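Re: [clorkside-vans] Sliding door stops short in the cold

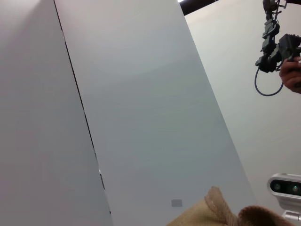 Quoted message, 12 January 2018:
> Door on the Mollel stops 5 mm before the latch
> and the dash shows it as open. Dealer wants 300
> for a new motor. Anyone had this?

Don't buy the motor yet. Pull fuse 4, leave it out for ten minutes, refit it, then close the door by hand with the ignition off. That makes the controller relearn its end stop. If the fault comes back, check the lower roller. Mine had a flat spot and the motor was fine.

Gollov sells the roller bracket without the arm. The Daltton one fits too but needs a washer behind it. Torque is in the April supplement, not the main manual.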